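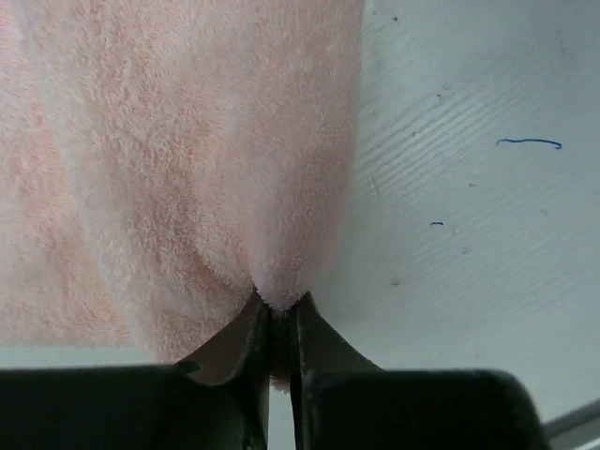

What paper should I use for a tea-stained map?

Plain uncoated printer paper or cheap drawing paper takes the stain best. Anything glossy or coated will shed the tea and dry in blotches, and resume paper with a watermark will show the watermark more clearly after staining, which spoils a map of the Kingdom of Tunov in a hurry.

Workshop tips for fantasy game props
Last updated Jun 29, 2019

These are notes on making letters, maps, journals and seals for the game table. They come out of a long campaign set in and near the port of Balum, which has gone through 27 handouts so far, most of them made at the kitchen counter the night before a session. Everything can be done with grocery store supplies except the sealing wax.

Before you stain anything

Decide who wrote the thing and what happened to it afterward. A letter that sat in a dry desk should look different from one that came over the Pîrvu Pass in a saddlebag. The first needs a light even tone and sharp folds. The second wants soft corners, a water ring or two and dirt along the creases.

Print or write first and stain second if your ink allows it. Laser toner does not run. Inkjet runs badly, although you can get away with it if you brush the tea on the back of the sheet and let it soak through. Ballpoint holds up but looks like ballpoint. Waterproof India ink with a dip pen gives the best result of anything I have tried, and a fine-tip pigment marker is a fair substitute.

Test on a scrap of the same paper. Two sheets from different packs can come out completely different colors.

Making the tea

Use 6 tea bags of the cheapest black tea to a quart of boiling water. Let it sit until it is room temperature and take the bags out, but keep them. Squeezed out and laid on the wet page for a few minutes, they leave good dark patches with a brown edge.

Coffee gives a yellower, flatter brown. Instant coffee crystals sprinkled on a damp page make freckles that look like mold spots, and those are worth having for anything found in a crypt. Don't put the crystals over the text, they will eat a whole word.

Vinegar and steel wool solutions are for wood. I have seen them recommended for paper. The page goes gray and smells for weeks.

Staining a single sheet

Pour the tea into a rimmed baking sheet to the depth of a coin. Slide the paper in from one end and press it under with your fingertips. Two minutes gives cream, five gives tan, and past ten the paper gets too weak to lift by the corner. Lift it by two adjacent corners and let it drip over the pan before you move it.

If you want crumpled texture, crumple the paper dry, open it out, and then stain. The broken fibers pick up more color and the creases show as fine dark lines. Crumpling it wet tears it.

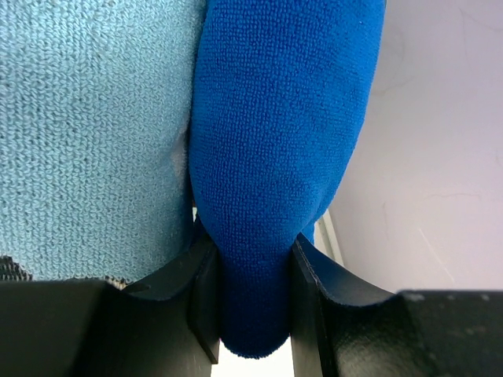
Puddles are the main thing that goes wrong at this stage. A pool of tea left standing in the middle of the sheet dries with a hard dark outline, and it will usually be right across the capital city. Paper towels work for lifting it but they leave lint and sometimes their embossed pattern. A blue microfiber cloth with a fine looped surface, doubled over into a thick rounded fold, is easier to control - touch the rounded end to the puddle and let it drink, then lift straight up. Don't wipe. Wash a new cloth once before you use it on a prop, and keep that cloth for paper after that, as the tea stain never fully comes out.

Drying

Air drying on a rack takes overnight and leaves the paper wavy. For a traveler's letter the waves are fine. For a royal charter, let it dry until barely damp, put it between two clean sheets of paper, and stack heavy books on it until morning.

The oven is faster. Set it as low as it goes, put the paper on a bare baking sheet, and check it every two minutes. Stay in the kitchen. The edges will lift first and the color will darken slightly at the high points. Take it out while it is still a little limp and finish it on the counter.

A hair dryer works for small pieces such as ships' tickets and tavern bills. Hold the paper down with a butter knife at each end.

Edges

Torn edges look better than cut ones and far better than burned ones. To tear a clean deckle, run a wet paintbrush along a ruler, wait a few seconds, and pull the strip away slowly. Do all four sides unless the page is meant to have been cut out of a book.

I stopped burning edges after the first year. Every burned prop looks like every other burned prop, and the ash comes off on the players' character sheets. If the story calls for a fire, do one corner only, over the sink, with the tap running, and dab the charred part with matte varnish when it is cold.

Folds

Fold the letter before you stain it if it was carried folded, and after if it was stored flat and folded only by whoever stole it. Go over each crease with the back of a spoon. Open and close it twenty times or so. For a map that has been used hard, rub a little brown chalk into the folds with your finger and blow off the extra.

Old letters were often folded into their own envelope. Fold the two sides in to meet at the center, fold the bottom up, fold the top down over it, and seal it where they overlap. Write the address on the front only after folding so you know where the front is.
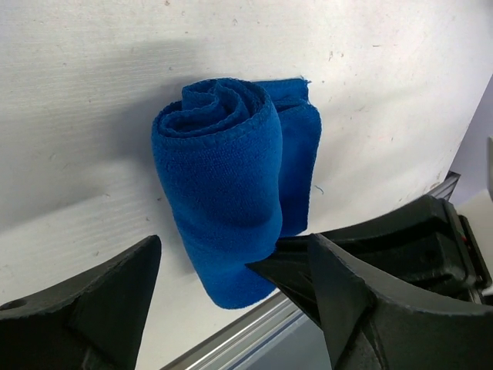 Thick paper does not like being folded this way. Watercolor paper at 300 gsm cracks along the crease and the white core shows through. Save it for book covers, playing pieces and signs, and score it with a blunt needle before bending.

Scrolls

A scroll that has been stained and dried flat will not want to roll. Roll it while it is slightly damp, loosely, over a cardboard tube, and tie it in two places with cotton string. Leave it overnight. If you roll it too tight it will spring shut on the table every time a player lets go, and someone will put a drink on it to hold it open.

For wooden rollers, buy a dowel and cut it a hand's width longer than the paper is wide. Glue the paper on with white glue, one full turn, and let it set before rolling the rest. Drawer knobs from the hardware store make acceptable finials. Paint them black first, then dry brush with brown.

Seals

Use flexible sealing wax, the kind sold for mailing. Traditional wax looks the same and shatters the first time the letter is dropped. Melt it in an old spoon over a tea light. Pour a puddle slightly smaller than the stamp, wait until the edge starts to go dull, and press. Set the stamp on an ice cube between pressings and dry it off before you use it again or the wax will stick.

You don't need a custom stamp. Coat buttons with a shank on the back are very good. The seal of the Bumton Guild of Chandlers in our game is a brass anchor button off a thrift store blazer, hot glued to a cork. Other things that have worked:

A chess knight, bottom side, with the felt peeled off
A carved eraser, lightly oiled
An old typewriter key
A pasta cutter wheel, rolled once around the edge of a plain seal

Make a few seals ahead of time on baking parchment. When they are cold, peel them off and stick them to the letter with a dot of glue. It saves getting the wax out on game night, and you can throw away the bad ones.

Journals

A travel journal is the most work and gets the most use. Keep it short. Players will read 700 words if there is something in them they can act on, and after that they start flipping to look for drawings. Put the drawings in. A bad sketch of a bridge with an arrow and the words "rotten here" gets more attention than a page of good prose.

Stain the sheets before binding, never after. Fold them in groups of four, nest them, and sew through the fold with waxed thread in three or five holes. A pamphlet stitch is enough for anything up to a few dozen pages. For the cover, use a brown paper grocery bag, crumpled and flattened several times until it goes soft like cloth, then rubbed with brown shoe polish and buffed. Let the polish dry for a couple of days or it will come off on the first page.

Write in more than one sitting if you can. Change the pen partway through. Cross things out. Leave one page half torn away and hand the missing part out three sessions later.

Stick in small flat things: a pressed leaf, a bill from an inn, a scrap of cloth cut with pinking shears. Glue at the corners only so they lift at the edges.

Storage

Keep finished props in a flat document box, with a sheet of plain paper between wax and anything else. Don't leave them in a car in summer. Tea-stained paper keeps getting darker for a few months - a map I made one September was noticeably browner by spring - so stop a shade lighter than you want.

If a prop starts to smell musty, it was put away damp. Lay it out in a dry room for a day, then close it in a box for a week with an open dish of baking soda in the corner. Real mold goes in the trash. Scan everything before you hand it out so you can print another one.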